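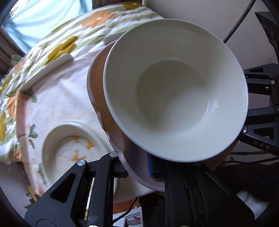
4. Bowls and mugs: packing for the Villa shelf

Do this part before the pans. Clear the bed or a table first, lay a quilt or thick blanket down flat. Hard tops chip things.

4.1 Empty the bowl. Tip it toward the light and look at the inside, all the way to the flat bottom. Little specks in the glaze are fine. A line you can catch with a fingernail is not, put that one aside.

4.2 Turn it over. Check the foot ring. Pale worn edge = normal on older pieces. Loose grit on the foot, wipe off with a damp cloth.

4.3 Drips or scuffs on the outer wall: warm water, soft sponge, drop of dish soap. Dry with a towel, then leave it 20 minutes before wrapping.

NOTE: No scouring powder. Dulls the glaze and you wont get it back.

4.4 Two sheets of paper per bowl. One pushed down inside, one around the outside, ends tucked under the foot. No tape on the bowl itself.

4.5 Stand bowls on edge in the Gellimum box, like plates in a rack. Small ones toward the middle. Max 7 to a box.

CAUTION: Don't stack bowls rim up, one in another, without paper between. They stick and then somebody twists.

CAUTION: Never lift a full box by the flaps. Hands underneath.

4.6 Fill gaps with crumpled paper or the Flarora pads. Shake the box gently. If you hear anything, add more.

4.7 Write BOWLS on the top and one side. Pieces from the 1983 set go in their own box, marked with a star. Ask Ornella Bianchini if you're not sure which ones thoses are.

4.8 Tick line 556 on the Esimero list.

Mugs: same steps, but wrap the handle first with a twist of paper. Handles point up in the box. Lids packed seperately, see section 5.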